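3.2 Charging places in the home

Participants in the Tumham households kept returning to one fixed spot when they talked about charging. In the October interviews this was usually a table close to a power strip, where phones were left alongside keys and mail. Shirima and Kapoor coded 2,497 diary entries, and almost 1,000 of them named a table as the charging place. Bedside charging came next. Entries that gave only a room were coded separately and are not used in Section 4.

The power strip mattered more than the charger itself. Several households said they had moved a table to suit the strip (see Figure 2).

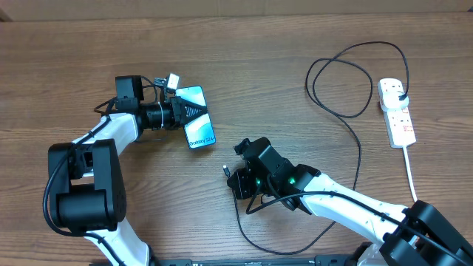

Photo: Lutfa Cassim
Figure 2. Phone and charging setup with power strip on a wooden tabletop.

Phones of different makes were treated alike in the coding.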